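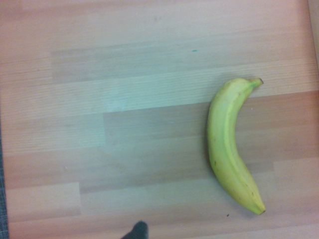

Posted in January by Thodoris Sotiropoulos

My grandmother in Olvera kept her fruit in the front room, on the low table by the window, and I never once thought to ask her why. It was simply where fruit lived. You came in, you put your coat over the chair, and you took an orange or you were asked, in a fairly pointed way, what was wrong with you. I must have eaten half my childhood out of that front room, and yet when I had a home of my own I did what everybody does and put the fruit in the kitchen, in a deep ceramic bowl, in the corner beside the toaster.

I have been thinking a lot lately about how badly that bowl worked. It was a beautiful bowl. I bought it on a trip to Zultville, carried it home on my knees wrapped in two sweaters, and for years I told anyone who would listen how lucky I was that it hadn't broken. But a deep bowl hides things. You put the new apples on top of the old apples, and then a bag of clementines on top of those, and by the end of the month you are digging down to the bottom with one careful finger, not at all sure what you're going to meet.

So this winter I moved the fruit. I took a shallow tray, pale wood, the kind with a low edge that you'd carry breakfast on, and I set it on the coffee table. I put it down at an angle, because when I lined it up square with the table it looked like something in a waiting room. Then I went to the market at Curkbridge with a short list and came home with a long bag, as usual.

If you'd like to do the same, I can tell you what I've learned so far, which isn't a great deal but has made me very happy.

The first thing is to buy less. A tray has room for one layer and that's all the room it has. I like a red apple, a big orange, 2 green apples and a couple of clementines, and that already looks generous. The green apples are for me, since I like them sour enough to make my ears move. The clementines go first, always, usually while somebody is on the phone. When there are gaps I leave the gaps for a day or two before I fill them. An empty stretch of tray is a pleasant thing to look at, and I wish I'd known that back when I was piling everything up like a greengrocer.

The second thing is the banana question, and here I have gone back and forth more than a grown man should.
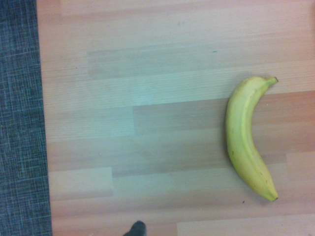
I love bananas and I buy them on the green side. A banana with a bit of green still at the stem gives you time. You can plan around it a little, you can go away overnight, you can forget it on your way out the door and it will forgive you. Once the freckles start coming in properly you are on its schedule. My sister won't touch one until it's spotted all over like a leopard, and we have been having this argument since we were small, with neither of us giving an inch. She says mine taste like candle. I say hers taste like perfume. We are both right, I suppose, and it does mean that between the two of us very little gets thrown away when she visits.

But do they go in with the apples? Everyone will tell you that bananas ripen faster sitting next to other fruit, and apples especially, and I believe it, having lost a good many that way in the old bowl. So at first I kept them in the kitchen, on a hook. I hated the hook. Then I tried them on top of the refrigerator, where I forgot them entirely (I will spare you the rest of that story, but it involved a paper towel and an open window). What I do now is keep the banana out of the tray and let it lie on its own. Just one at a time, in the living room, and the rest of the bunch stays in the cool of the pantry until it's called for. I enjoy it more than I can really explain. A bunch of bananas is groceries. A single one looks as though it's meant for you.

The third thing, and it's an odd one, is that I started noticing colors. Our living room has a pale blue couch and a brown table, and in January the light comes in thin and pale and makes everything look as if it has been washed too many times. Put some fruit in the middle of that and it really does wake the room up!
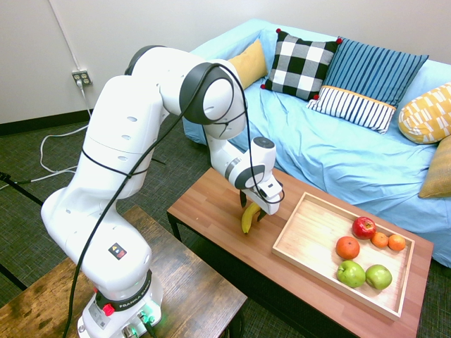
I'd been looking at cushions, you see. I had a whole page of them saved, mustard ones and rust ones and a sort of tired green from a shop called Erkia, and I had more or less talked myself into ordering 3. And then one morning I came down in my socks and saw the orange and the red apple sitting close together at the end of the tray, and I thought, well, there are your cushions, and you can eat them. I closed the page. I may still get the green one. I haven't decided.

I do wipe the tray every time I refill it, with a damp cloth and then a dry one straight after, as I don't want the wood to soak anything up. I turn the apples over while I'm at it to look at their undersides. Anything with a soft place gets eaten that day or goes into a pan with a little water, some cinnamon and a spoon of honey, and that's supper dealt with as far as I'm concerned. I used to have a proper recipe for this, cut out of a newspaper, and I have looked for it in every drawer. If it was you who borrowed it, I'd like it back, no questions.

As for the ceramic bowl, it's still in the kitchen corner and it's full of onions now. It suits them. You can't really surprise an onion, and they don't mind being on top of each other. My grandmother kept hers in a wire basket behind the door, and I have been wondering whether she was right about that one too, so I may try it in the spring if I can find a basket the right size.

Next time I want to write about pears, which I have avoided here on purpose, as they need a page to themselves. If you have a way of catching a pear on the right afternoon, please write and tell me. I've been trying for years and I am nearly always either a day early or a day late.

Contact | © Thodoris Sotiropoulos | Back to top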